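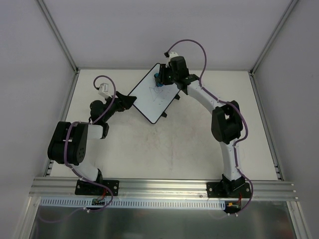

Joteris presents Lullach, a small whiteboard for the desk and the kitchen table

FOR IMMEDIATE RELEASE

Joteris, the maker of writing and drawing supplies for home and school, announces today its new small whiteboard with the name Lullach. The board will be available from July in stationery stores and in the online store of the company.

Lullach is a rectangular whiteboard with a thin black border and small black feet. It is made for short notes, sums, shopping lists and quick drawings, all the things which do not need to be kept for a long time. It can be taken in the hand, passed to another person at the table, and put away in a drawer when the work is finished.

The idea for the board came from teachers. Last year Joteris sent early boards to 53 classrooms and asked for comments. Many teachers wrote that a large board on the wall is good for the explanation, but that a child who is shy prefers to try the answer on a small surface first. Geometry was the subject that was named most often. A triangle can be drawn, corrected and drawn again in less than one minute, and no sheet of paper is used.

"We received 126 letters with comments, and I have read every one of them," says Bautista Jara, product manager at Joteris. "Some were very strict with us. The first border was too wide and it took away place for writing, so we made it thin. Also the first feet were slipping on a smooth table. We changed them 2 times before we were satisfied."

According to Mr. Jara, families have asked for such a board as well. "In my own home it stays in the kitchen. My daughters draw on it during the breakfast and I write under the drawing what we must buy. Sometimes I come to the store and I remember only the drawing."

The board is used with usual dry-erase markers. For cleaning, Joteris recommends a soft dry cloth after each use. When marks have stayed for several days, a cloth with a little water and mild soap is enough in most cases. Permanent markers should not be used. The company also advises to close the marker cap until it clicks – a marker which lies open overnight writes only in faint lines the next morning.

The first production consists of 4,000 boards, and part of it is already reserved for schools which took part in the trial. Schools can order a class pack through the distributor Zúñiga, which is responsible also for replacement feet. The wipes and markers of the Trelix line, which Joteris has offered for several years, are suitable for the new board and are sold separately.

A second, larger size is in preparation. Joteris will inform about its price and date when the tests in classrooms are completed.

About Joteris
Joteris develops boards, markers and paper goods for everyday use at home, in schools and in small offices.

Press contact
Bautista Jara, Joteris
Sample boards for review can be requested in writing from the press office until the end of July.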